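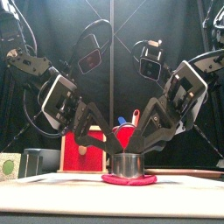 The steel cup is having a moment, or so Lidard would like us to believe. The Drarnness shop now sells 44 kinds, most of them short and plain, and will add a quilted mat for the price of a decent lunch. I have my doubts. A cloth pad under a cup does spare the table a ring - so does a folded tea towel. Fleury, up the road, claims its steel will last 50 years. Perhaps it will. My chipped mug has managed more than nine without a leaflet, and it holds pens just as well as tea.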